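Release 2 of the Drelley wrist-camera set. Replaces the October release, which had a wrong joint order in the state vector. If you trained on the October files, discard them.

# drelley-cables

Teleoperated manipulation episodes recorded by the Trevwood robotics club as the student project for the Urkivell tabletop challenge. The subject is cable handling on cluttered counters: picking up a loose cord, moving it clear of another object, bringing a connector to a port or outlet.

## Contents

| Item | Value |
|---|---|
| Episodes | 205 |
| Language instructions | 3,824 |
| Frame rate | 12 fps |
| Cameras | wrist only |
| Action space | joint position targets plus gripper |
| Format | one folder per episode, MP4 plus Parquet |

Instructions are written per segment, so one episode carries many. Several paraphrases exist for most segments.

## Layout

```
drelley-cables/
 episodes/
 <episode_id>/
 wrist.mp4
 state.parquet
 segments.json
 splits/
 train.txt
 held_out.txt
 tools/
 replay.py
 check_sync.py
```

`segments.json` holds start and end indices into `state.parquet`, the instruction strings, and an `outcome` field (`done`, `partial`, `failed`). Failed segments are kept. Filter on `outcome` if you want clean demonstrations only.

## Collection

Club members operated the arm with a leader-follower setup. Sessions were recorded in members' homes as well as the club room, so counters, walls and lighting differ between episodes. Objects were placed by hand before each episode and were not reset to marked positions.

Gopinath Iyer wrote the recorder and the sync check. Primo Fontana designed the printed wrist bracket and labeled the held-out split. The task list was adapted from the one used by the Devadiga team in the same challenge.

## Splits

`held_out.txt` contains every episode from two of the locations. No location appears in both splits. Do not build your own split by episode ID: IDs are sequential within a session, and neighboring episodes share a background.

## Usage

```
python tools/check_sync.py episodes/
python tools/replay.py --episode <episode_id> --dry-run
```

`--dry-run` prints joint targets without sending them. Run it first. Joint offsets are specific to our arm and must be recalibrated for yours.

## Camera view

The wrist camera is rigidly mounted, and the hand stays in view. We do not mask or crop it. Policies trained on cropped frames lost track of the jaws near the counter in our tests.
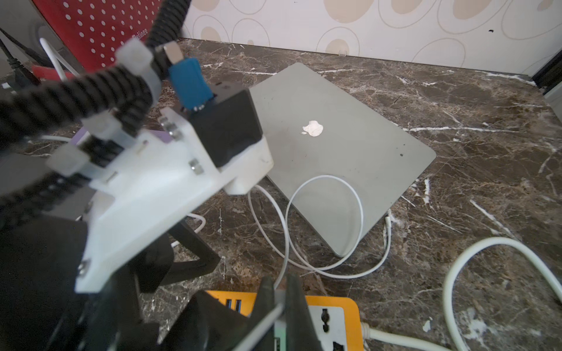 *Wrist view: closed laptop and white cables on a marble counter, yellow power strip at the gripper.*

## Known issues

- Thin white cables have low contrast against pale surfaces. Segment boundaries for these are less accurate.
- The jaws can blur. Frames are not filtered for sharpness.
- The gripper often hides the contact point during insertion. There is no second camera to recover it.
- Gripper state is the commanded value. Measured width was not logged.
- Brand marks and package lettering have not been removed from the video.

## Changes

- v2: joint order fixed, `outcome` field added, splits made by location
- v1: first release

Report bad segments through the issue tracker with the episode ID and the frame index.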